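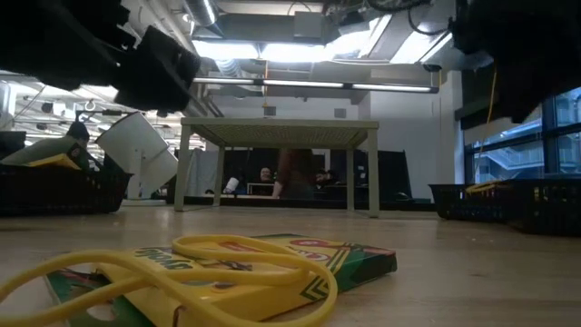

*Figure 1. Scissors and a Crayola crayon box on a wooden tabletop.*

# Paper Use in Two Elementary Art Rooms

Sherif Gaber and Samran Tanasarn

## 2. Method

We weighed the discarded paper from two art rooms, one at Otonville and one at Trekthorpe, over the same teaching term. Each room had a single bin for paper only. Bins were emptied at 3:30 p.m. and weighed on a kitchen scale with a resolution of 1 g. The mass of the empty bin was subtracted before the value was entered in the log.

Sheets were sorted into two groups. A sheet with more than half of its area intact was logged as reusable. Everything else was logged as scrap. Glued or painted sheets were always scrap, whatever their size.

Otonville kept its usual practice, in which students take new sheets from an open stack. At Trekthorpe a tray of offcuts was placed next to the stack, and students were asked to check the tray first for any piece smaller than a hand.

## 3. Results

| Room | Sheets issued | Discarded paper (g) |
|---|---|---|
| Otonville | 547 | 2,822 |
| Trekthorpe | 515 | not complete |

Trekthorpe issued 32 fewer sheets than Otonville. The discard mass for Trekthorpe is not reported. The scale was moved in July and two weeks of readings were taken without the bin mass being subtracted. We could not recover them reliably.

Most of the reusable paper at Otonville came from cutting tasks. Students tended to cut a shape from the center of the sheet, which left a border too narrow to use again. Drawing tasks produced little waste of any kind.

## 4. Sources of Error

- The rooms did not follow the same lesson plan.
- Paper taken home was not measured.
- Damp paper weighs more, and humidity was not recorded.
- Sorting was done by one person per room, with no cross-check.

The difference in sheets issued is small and may come from the lesson plans alone. A second trial should swap the tray between rooms at midterm and limit each room to a stock of 200 sheets at a time, so that the issue count can be checked against the remaining stack.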